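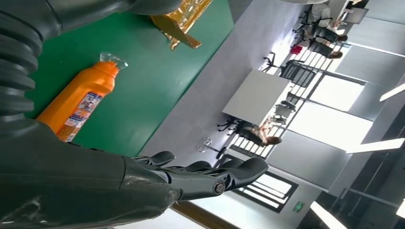 Home News Visit Workshops Support Us Contact

Geltemville Packing Room Opens Its Doors to Small Food and Household Makers

GELTEMVILLE – Small makers who have been filling bottles at the kitchen counter and wrapping parcels on the living room floor will soon have somewhere better to do it. The Plellomeck Packing Room opens to the public on the first Saturday in September, with bright tables, plenty of floor to move around on, and a full shelf of sample packaging to handle, squeeze, open and compare.

The room is the work of Plellomeck, the Geltemville nonprofit that already runs the weekly makers' market on the old rail lot. It grew out of a survey the group sent to its stallholders last winter. Of the 129 who wrote back, most said the thing that slowed them down was packing. They had a sauce or a soap or a bag of roasted nuts they were proud of, and then they spent their evenings fighting with tape, labels and caps that wouldn't sit straight.

"I read every one of those replies and I recognized myself in nearly all of them," said Wiesława Olszewski, director of Plellomeck. "I sold pickles for years. I loved making them, and I dreaded Friday nights, when the jars had to be wiped, labeled and boxed on a table that was also where we ate dinner. We wanted a room where the packing gets the same care as the cooking, and I am so happy with how it looks. The light in there is wonderful!"

Packages you can pick up

Much of the room is set up around comparing one kind of package with another, side by side. Bottles with rounded shoulders are set out next to straight ones, and glossy plastic next to dull. Shiny gold wrappers, the crinkly kind that catch every bit of light, can be tried against plain paper. Visitors are encouraged to bring their own product and see how it looks and feels in several different packages before ordering a single case.

Benedicta Amissah, who planned the sample shelf and will lead the workshops, said the choices matter more than people expect.

"An orange bottle with a bit of white and dark blue on the label will jump out at you from across a room," said Amissah. "Put it on a green table and it practically shouts. Then you look closer and ask other things. Can I read the small print? Does the label stay flat where the bottle curves? Is the plastic around the cap easy to get off, or am I going to need scissors? I could talk about caps all day – ask my family."

Gold packaging gets a session of its own. It looks festive and it sells well around the holidays, Amissah said, but it wrinkles the moment it is handled, and every fold shows up as a bright line or a dark one. The workshop will cover how to fold it cleanly, how to store it between uses, and when a crumpled look is perfectly fine.

Green tables, white tables

The tabletops were chosen after a fair amount of back and forth. White tables are for sorting, counting and reading fine print. Green ones are for checking how a package stands out against a strong color, and they have been a favorite with early visitors, several of whom asked whether they could buy one. (They can't, but the staff will happily share the paint color.) The floor is gray and kept clear between the tables so that people can get through with a full box in their arms.

The windows are only partly covered for most of the day. Glare was a worry at first, and there are gray roller blinds for the brightest hours, but makers who tested the space asked to keep the daylight. A label that looks crisp under a lamp can wash out completely near a window, and they wanted to find that out before their customers did.

Workshops and table time

Two workshops will run each month through the fall. The first, Bottles and Caps, is for anyone packing liquids: sauces, syrups, shampoos, cleaners. The second, Wraps and Foils, covers dry goods and gifts. Each lasts 3 hours with a break for coffee, and the groups are small enough that everyone gets time with their own product. No experience is needed, and teenagers are welcome with an adult.

Table time can be booked by the half day. The price is on a sliding scale, and makers who already hold a stall at the Plellomeck market get their first booking free. Basic supplies such as tape, scissors, rulers and wiping cloths are in the room. Bring your own containers, labels and product, and please take home what you don't use.

Local supplier Daden has donated over half of the sample packages on the shelf, and the Saha bakery next door is providing coffee and rolls on opening day. Plellomeck is still looking for odd and unusual packages to add. If you have a strange bottle, a clever box or a wrapper you could never bring yourself to throw away, please bring it along, clean and empty, and Amissah will find it a place.

Opening day

Doors open at 10 a.m. Amissah will give short demonstrations through the morning, and Olszewski will be on hand to show people around and take bookings. Visitors can bring one product of their own for a friendly look at its packaging, first come, first served. Entry is free. The entrance is on the market side of the building, through the wide door, and there are no steps.

About Plellomeck

Plellomeck supports small makers in and around Geltemville through its weekly market, shared spaces and low-cost classes. Questions about the Packing Room, including press visits before the opening, can be left at the market information desk or sent through the contact page.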